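Plasomik to print soles from old fishing nets

Clallstead, Nov 26, 2019 — Plasomik will start selling 3D printing filament made from worn-out fishing nets in March, having finally got rid of the smell.

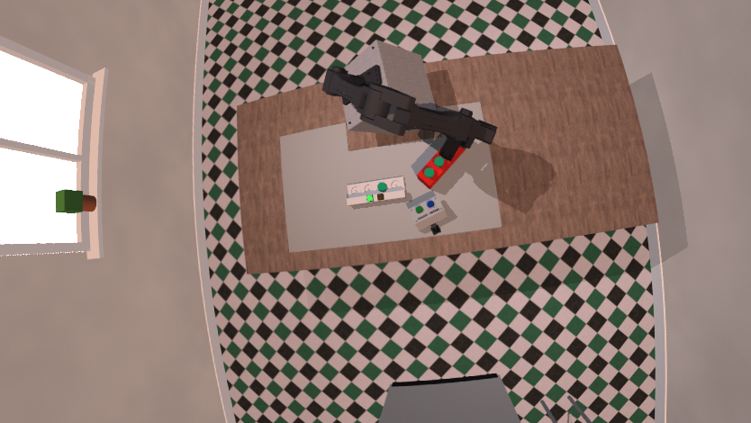

Robot arm on its white pedestal (computer rendering).

The first customer is shoemaker Tomel, which has ordered 800 spools for a line of printed insoles. Each spool contains 70 per cent recycled nylon. The rest is new, for now.

"We tested 28 blends, and most of them made very good doorstops," said Berkay Işık, head of materials at Plasomik.

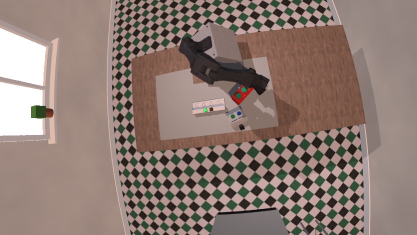 Potted plant at the window (computer rendering).

Nets are washed and shredded by Vasić, two streets away. Samples are free to schools and print shops on request — one spool each, please.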